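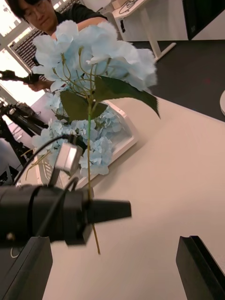
Gripper trial at Standen ends with numbers, and a few doubts

21 April 2025

A side-by-side test of two robot grippers at the Standen workshop has ended with a clear score and not much agreement on what it means. The task was picking up artificial flowers and loose leaf sprigs and moving them across a white table. One set of fingers, sold by Humon, managed 70 good picks out of 100. The other, from Thiele, did worse, though its score has not been released in full because the run was stopped early and will be repeated in May.

Humon has already called the result a strong showing. That may be so. It is also a single score from a single table, with a person standing within arm's reach for the whole session, and anyone planning to spend money on the strength of it should read the fine print first.

Flowers sound like a soft choice for a test. They are harder than boxes. A stem is thin and round and likes to roll between flat fingers. The head weighs more than the stalk, so a grip that looks fine at one moment can swing a few seconds later. Leaves lie flat on the table, and a finger with a thick tip tends to push them along before it gets under them. Senad Hodžić, who set up the trial, said he wanted items that would show up a bad grip fast.

"With a block, everything works," he said. "You learn nothing from a block."

Fair enough. But fake flowers have their own problem, and the trial did not do much to deal with it. An artificial stem does not bruise. If the fingers squeeze far too hard, the pick still counts as good. A grower or a florist who tried the same settings on fresh stock could end up with a bucket of crushed stalks, and the score sheet from Standen would give no warning of that.

The two sets of fingers were also not tested on equal terms. The Humon set went first, with three days of tuning behind it. The Thiele set got one afternoon. Hodžić says this was down to a late delivery and that he would not read too much into the gap between the two. The summary sent out by Humon does not mention the tuning time at all.
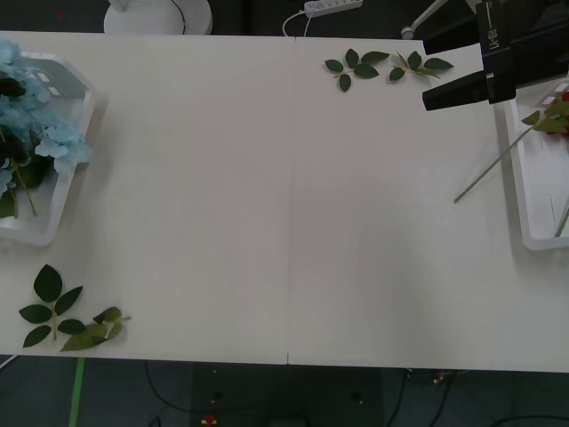

Then there is the layout. Blue hydrangeas started on one side, a red rose on the other, with leaf sprigs set down on the open tabletop between trays. It is a tidy arrangement, with plenty of room around most of the items. Real packing benches are crowded. Stems cross, leaves catch on each other, and someone is always dropping one more bunch on the pile. According to the trial notes, most of the Humon failures came when flower heads were touching. Take those picks out and the score looks very good. Add more of them, as a working bench would, and it is anyone's guess.

Helmut Oltmanns, who has been buying and returning robot hands for packing lines for most of his career, went through the notes and was not won over. He pointed to the way a good pick was defined. An item had to leave the table and stay in the fingers for 2 seconds. It did not have to be facing the right way, and it did not have to be put down neatly.

"I can hold a rose for two seconds with a pair of pliers," Oltmanns said. "Show me where it ends up."

He was also unhappy with how resets were handled. When a sprig ended up somewhere the arm could not get at it, it was moved back by hand and the attempt was run again. The notes say this was done, but they do not say how often. For a lab that is normal practice. For a buyer it is the number that matters most, as every reset on a line means a worker walking over.

The camera question was left open too. The trial used one view from close to the fingers and another from a fixed spot overlooking the table. Prinalix, which wrote the control software, says the close view does most of the work in the last moments before the fingers shut. No runs were done with either camera switched off, so there is no way to check. It would have been a simple thing to try, and it might have told buyers whether they need to pay for both.

None of this makes the trial worthless. Hodžić's notes are more open than most, and he listed the failed picks by type, so outside readers can see where things went wrong. The fingers from Humon do seem to cope well with a single upright stem. They seem to do less well with a flat leaf, where the notes show a lot of sliding and second tries. Both findings are useful to somebody choosing a hand for this sort of work.

What the trial does not support is the claim, made in the Humon summary, that the fingers are ready for "everyday flower handling." No fresh flower was handled. Nothing ran overnight. Speed was not reported, and Hodžić confirmed that the arm was held to a slow setting throughout.

The May repeat is meant to give the Thiele set the same tuning time and the same number of attempts. Hodžić also plans to add a rule on where each stem must be set down. Asked whether fresh flowers would be used, he said he would like that but had not yet found the budget. Humon did not reply to questions about the tuning time. Thiele said it would comment once its full run was done.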